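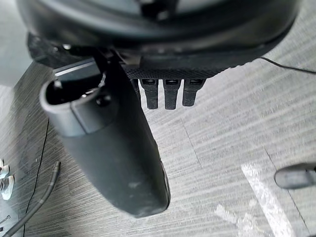 The Zonard hand over the workshop floor, with its long finger extended.

By the Feleno Shared Workshop equipment desk
June
Last updated: June

The Zonard hand kit was purchased for members of the Feleno workshop who wish to add a working hand to an arm they already own. It was assembled on site and fitted to a Doucette arm for this review.

Assembly involves 41 fasteners, all supplied. The printed guide is accurate up to the thumb section, where two drawings are reversed. Members should consult the corrected sheet kept with the kit. Wrist alignment required 60 minutes on the first attempt and considerably less on the second. The bracket must be fully seated before the screws are tightened; a small gap at this stage will affect every later adjustment.

The finish is matte black over most of the thumb. It marks easily, and dust shows near the tip. These marks are cosmetic. Of greater concern is the cable supplied with the kit, which is too short for a floor-level setup. The workshop has ordered a longer replacement.

Handling trials were carried out among ordinary household items at the sink.

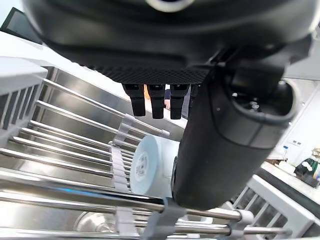 Thumb against a white cylinder in the steel dish rack, fingertips above it.

Over 300 trial grips, the hand performed best on rounded objects with clear space on both sides. Narrow racks proved more difficult, as the thumb is bulky and can meet the rods before the fingers are in position. A slow approach from above is advised.

The Zendness control software is plain and dependable, although saved grips cannot be renamed.

The kit is recommended for members with some assembly experience. Beginners should reserve a supervised bench session before opening the box. Spare fingertips are held at the equipment desk and must be signed out.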